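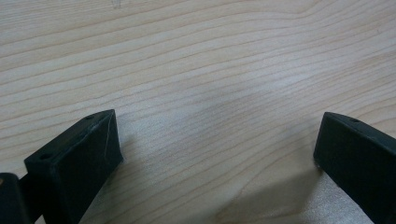
Looking after paperbacks and hardcovers at home

Posted 22nd March

Most damage to books happens on the shelf, and most of it is slow. These are the things we do with our own, which are mainly thrillers and secondhand novels, nothing valuable.

Shelving
Stand books upright and keep them snug enough that they don't lean. If you have to work a finger in hard to get one out, the row is too tight. Pull a book by the sides of the spine, never by the top edge. Push the neighbors back a little first and you can get hold of it properly. Very large books go flat, no more than three in a pile.

Leave an inch between the books and an outside wall. Our back bedroom wall gets damp every July and we lost a whole row of paperbacks to it.

Dust
Twice a year is enough. Hold the book closed and brush the top edge away from the spine with a soft paintbrush. A vacuum is fine for the shelf itself once the books are off.

Sticker residue
Warm the price sticker with a hair dryer on low for 25 seconds and peel from one corner. On a glossy cover, whatever stays behind usually comes off with a white eraser. Don't use oil on a matte cover -- it leaves a dark patch for good.

Musty smell
Put an open box of baking soda in the bottom of a plastic tub, stand the books on end around it with the pages slightly fanned, and close the lid. Check after 8 days. Some need a second round. If there is fuzzy mold, keep that book away from the rest.

Wet pages
Put paper towels between every 40 pages or so and change them when they feel damp. Once the book is nearly dry, close it and leave it overnight under something heavy. It will still be a bit wavy.

Loose pages
Run a thin line of PVA glue down the inner edge with a toothpick, slide the page in until it lines up, and put wax paper on both sides before closing. Regular tape turns yellow and takes the print with it.

Lending
Write your name in pencil inside the back cover, and keep a list of what went out. Ours is on an index card taped inside the closet door in the hall.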